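Unit 4: Dish rack task, teleoperated and replayed
Montes lab, handout for groups A to D
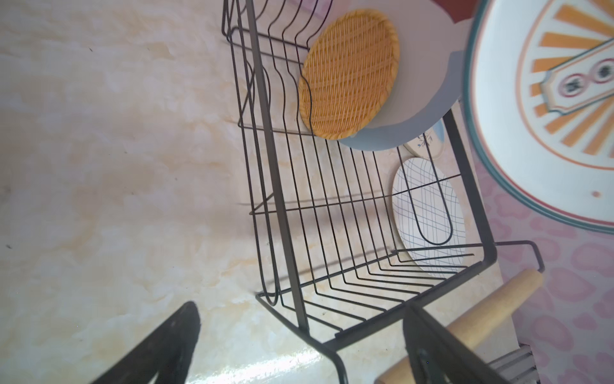 Each group has one bench session in July and works with the wrist camera only. The overhead camera stays off for this unit. Read the whole sheet before you power up the arm.

The task is to take one plate out of the rack and put it back in a different slot. Start with a plate that has clear wire on at least one side. Where two plates overlap, the front one has to go first. The round woven mat may be used for practice grasps, but it bends and does not count towards your marks.

Things that caused trouble last year:

Thin black wire is hard to tell apart from its own shadow on the marble pattern. Groups that thresholded on brightness picked up the shadows as extra dividers. Glare on the worktop also moves when the wrist moves, so do not use it as a landmark.

The fingers are black and so is the rack. Mask the fingers out before you run edge detection.

Patterned plates give plenty of features but the rim is what you grasp. Fit the rim first. Part of a rim is enough if the arc is long enough for a stable fit.

Keep joint speed at 10 per cent inside the rack. Stop if a wire flexes.

Logging: save every attempt, including the failed ones. The Umstead logger stops writing at 2000 samples without a warning, so start a new log for each attempt. Kosmas Mavromatis has the calibration values for both arms.

Hand in one replay, your rim-fitting code and a page on what went wrong. Agnese Siliņa marks groups A and B, Ezequiel Ochoa marks C and D. Questions to room 612.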